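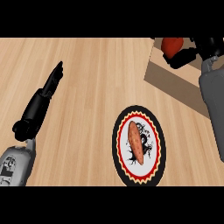

双臂工作站夹爪选型对比：阶段汇报讲稿

主讲：Oğuzhan Sezer
场合：Kasgate 自动化部二月技术例会
时长：正文二十五分钟，提问十分钟

【第1页 标题页】

各位同事，上午好。受自动化部委托，由我汇报双臂工作站末端夹爪的选型对比情况。本项工作由 Kasgate 自动化部牵头，Wendlow 实验室承担仿真环境搭建与数据整理，Plonton 分拣车间提出使用需求并参与评审。

今天的汇报分五个部分：任务来源、对比对象、仿真环境与试验方法、主要结果、下一步安排。控制器参数表和完整日志已随会议材料下发，会上不逐项宣读。

（提示：确认远程会场声音正常后再翻页。）

【第2页 任务来源】

Plonton 车间目前的果蔬分拣仍以人工为主。车间希望在现有双臂平台上增加取放工序，将散放在台面上的单件果蔬移入浅盘，再由后段输送设备接走。

需求书对夹爪提出的要求集中在以下方面：能够适应圆形与长条形两类外形；夹持表皮较薄的果实时不得留下可见压痕；更换指端的时间不超过一个班次内的短休时间。需求书没有指定品牌，也没有限定驱动方式。

需要说明的是，本轮工作只回答一个问题，即两种候选指端在同一套手臂、同一套控制器上的表现差异。手臂本身的选型已于去年完成，不在今天讨论范围之内。

【第3页 对比对象】

参加对比的指端共2种，内部代号分别为甲型和乙型。

甲型为细长收尖的窄指，优点是可以从侧面伸入物体与台面之间的缝隙，对周围物体的扰动较小。缺点是接触面积小，夹持力集中，对姿态误差较为敏感。

乙型为宽指，指面带弹性衬垫，接触面积较大，对圆形物体的包络较好。缺点是张开后占用空间大，靠近盘沿时容易与盘壁发生干涉。

两种指端安装在同一型号的夹爪本体上，行程、最大夹持力和闭合速度的上限保持一致。对比期间，左右两臂始终安装同型指端，不混装。

（提示：此处常有人问为什么不考虑吸盘。答复口径：长条形根茎类表面不平，且带有泥土，吸盘方案在立项阶段已经评审并排除，评审记录可向自动化部调阅。）

【第4页 仿真场景】

现在请看大屏幕，即开场时显示的那一幅画面。画面由仿真器渲染生成，展示的是场景库中的一种布置。

台面为浅色木纹，两条机械臂从相对的两侧伸入工作区。台面上有一只圆边深色的椭圆盘，盘中放着一个红薯；右上方是浅色托盘，右侧夹爪位于托盘上方，夹爪处有一个橙红色的圆形果实。左侧夹爪此刻没有夹持物体，指端与椭圆盘之间还有较大的距离。

请各位注意椭圆盘的盘面。盘心为白底，印有黑色的泼墨图案，盘边内侧还有红色锯齿纹。图案与红薯在画面上有重叠，对依赖颜色和轮廓的识别模块构成一定干扰。Wendlow 的同事在场景库中保留了多种带图案的盘子，目的在于检验识别误差会在多大程度上传递到夹持环节。

托盘在台面上斜向放置，这一点同样属于随机化范围。每次试验开始前，仿真器会对物体位置、托盘角度和光照强度重新取值，取值的随机种子写入日志，两种指端使用同一组种子。

【第5页 试验方法】

每次试验按同一流程执行。控制器接收目标物体和目标容器，规划接近路径，闭合指端，提升，移动至容器上方，下降后松开。任一环节失败，本次试验即记为未完成，不作人工补救。

本轮有效试验共427次，两种指端穿插进行，避免因软件版本更新造成单侧偏差。因仿真器异常退出而中断的试验不计入有效次数，但日志予以保留。

判定标准由 Plonton 车间与自动化部共同签认。完成的定义是：物体整体位于目标容器内沿以内，松开后保持静止，且在整个过程中未将其他物体推离原位。接触力超过薄皮果实限值的，即使放置到位，也另行标注为“超力完成”，不与正常完成合并统计。

（提示：“超力完成”是车间特别要求单列的一项，讲到这里时适当放慢。）

【第6页 主要结果之一：未完成情况的分布】

全部有效试验中，记为未完成的共103次。工作组逐条回放了日志，并按发生环节归类。

接近环节的问题主要来自乙型指端。目标物体靠近盘沿时，宽指张开后与盘沿相碰，规划器反复寻找替代姿态，直至超时。甲型在这一环节较为顺利。

提升环节的问题主要来自甲型指端。夹持长条形物体时，夹持点一旦偏离重心，物体便绕指端转动，随后滑落。红薯类物体两端粗细不一，几何中心与重心不重合，这一现象尤为明显。

放置环节两种指端差别不大。少数试验中，圆形果实松开后在托盘内滚动，最终停在托盘边缘，未能满足静止条件。该问题与松开高度有关，与指端外形关系较小，已转交控制器组处理。

【第7页 主要结果之二：接触力】

在圆形薄皮果实一组，乙型的接触力曲线较为平缓，峰值普遍低于车间限值。甲型的峰值出现在闭合末段，降低闭合速度后有所改善，但节拍随之延长。

这里请各位审慎看待仿真数据。仿真器中的果实按均匀弹性体建模，真实果实的表皮与果肉差别较大，成熟度也会影响结果。因此，接触力部分只用于两种指端之间的相对比较，不作为判断果实是否受损的依据。

（提示：如被问及具体限值，请提问人参阅需求书附表，会上不口头引用。）

【第8页 主要结果之三：控制器】

对比过程中顺带考察了控制器的两种运行方式。一种是位置控制，指端闭合到预设开度后停止；另一种是力控制，指端闭合到预设力后停止。

位置控制对圆形果实尺寸的变化适应性较差，尺寸偏大时容易超力，偏小时夹持不牢。力控制的表现更为稳定，但对传感器零点漂移敏感，长时间连续运行后需要重新标定。

工作组建议后续统一采用力控制，并在每一批次开始前执行一次标定。标定程序由 Wendlow 提供，已在仿真环境中通过验证，尚未在实机上运行。

【第9页 初步意见】

综合以上情况，工作组形成如下意见，提请会议审议。

以圆形薄皮果实为主的工位，建议采用乙型指端，同时适当加大托盘内沿与果实之间的余量。

以根茎类长条形物体为主的工位，建议暂缓定型。甲型在接近环节有优势，但夹持点选取的问题需要先行解决。工作组倾向于在现有识别模块中增加重心估计，再安排一轮复测。

关于两臂分别安装不同指端的设想，车间同事在会前已经提出。该设想在技术上可行，但会使任务分配和备件管理变得复杂，本轮没有试验数据支持，暂不形成意见。

【第10页 下一步安排】

后续工作分为3个阶段。

第一阶段补充仿真试验，重点是靠近盘沿的物体和重心偏移的物体。场景库将增加不同盘沿高度的容器，由 Wendlow 负责。

第二阶段转入实机试验，地点设在 Bühler 楼一层试验间。手臂与夹爪的安装由自动化部负责，安全围栏和急停回路须在首次上电前完成检查并签字。实机试验使用的果蔬由 Plonton 车间按批次提供，并记录品种与成熟度。

第三阶段为联合评审。评审材料包括仿真日志、实机日志、接触力曲线和备件清单，缺少任何一项均不召开评审会。

请各单位联系人在本周五下班前，将本阶段的人员名单报送自动化部。

【第11页 提请会议决定的事项】

第一，是否同意圆形果实工位按乙型指端开展后续设计。

第二，是否同意将重心估计功能列入识别模块的开发计划。

第三，Bühler 楼试验间的使用时段与现有焊接项目存在重叠，请会议协调。

（提示：第三项须当场明确答复，并请记录人写入会议纪要。）

【备用页 可能的提问】

问到仿真与实机的差距时，先说明目前没有实机数据，再介绍第二阶段的安排，不作数值上的推测。

问到相机布置时，说明本轮两种指端使用相同的相机位置和分辨率，相机对比另行立项，由 Wendlow 准备方案。

问到指端磨损时，说明仿真中没有磨损模型。乙型的弹性衬垫属于易耗件，更换周期待实机试验后给出。

问到费用时，请采购部门答复。讲稿中不列报价。

汇报完毕，请主持人安排提问。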